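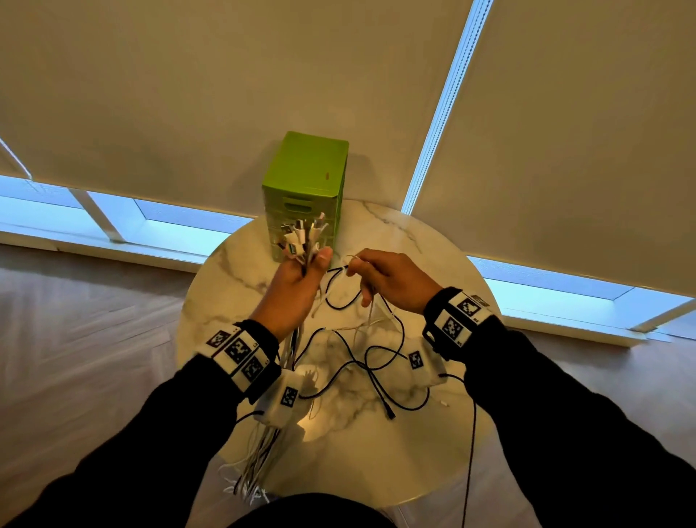 Donnerstag, 25. Juli 2024

Kabeltag! Seit Januar schiebe ich das vor mir her, und heute hat Iman am Telefon so lange gelacht, bis ich den ganzen Wust endlich auf den runden Marmortisch gekippt habe. (Sie hatte gefragt, ob ich ihr ein Ladekabel leihen kann, und ich musste sagen: theoretisch ja, nur finden müsste ich es.)

Die weißen waren am schlimmsten. Lauter dünne Strippen, alle gleich lang, alle gleich verknotet, und wenn man an einer zieht, kommen alle mit. Die schwarzen sind störrischer, dafür sieht man sie auf dem hellen Stein wenigstens. Eins ist mir dauernd über die Tischkante gerutscht, ich hab's irgendwann hängen lassen.

Mein Plan war eigentlich ganz simpel: alles in das kleine grüne Schubladending, das ich damals in Prurkcombe auf dem Flohmarkt mitgenommen habe, für 2 Pfund, und der Verkäufer wollte mir unbedingt noch eine Lampe dazu andrehen. Ich liebe dieses Grün! King-fai findet, es sieht aus wie Waldmeisterpudding. Soll er doch.
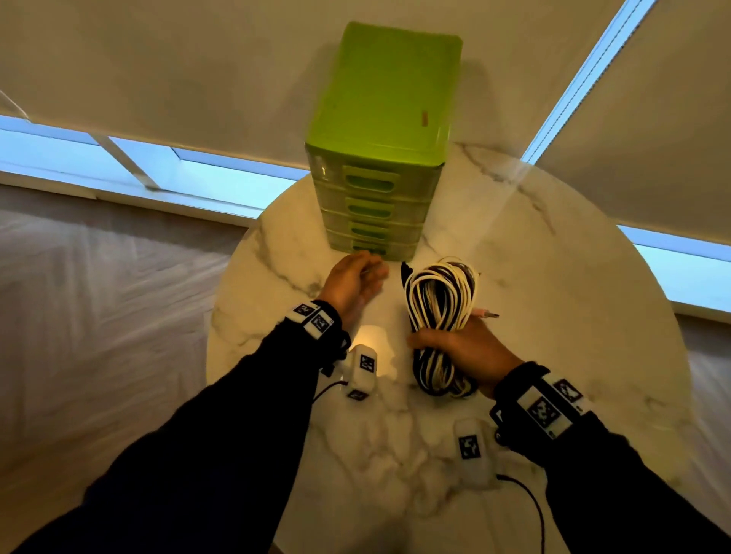

Ein Bündel gebändigt, und die unterste Schublade wartet schon.

Ich wickle jetzt übrigens alles in Schlaufen, wie King-fai es mir gezeigt hat, locker und ohne Knick. Bei dem schwarz-weißen Gewurstel hab ich aufgegeben und beides zusammen aufgerollt, die zwei gehören jetzt eben zueinander. Unten kommt das Dicke rein, oben der Kleinkram, Adapter und so. Ob ich mich in einer Woche noch dran halte? Na ja.

Zwischendurch Tee gemacht, Tee vergessen, Tee kalt getrunken. Das Radio lief auch, irgendwas über Gärten, ich hab kaum zugehört.

Das Kabel von der alten Kamera ist übrigens immer noch nicht aufgetaucht, dabei hätte ich schwören können, dass es dabei ist. Vielleicht liegt es in der Reisetasche. Morgen da mal nachsehen, und Iman ihr Ladekabel in den Briefkasten werfen, bevor sie wieder anruft und lacht.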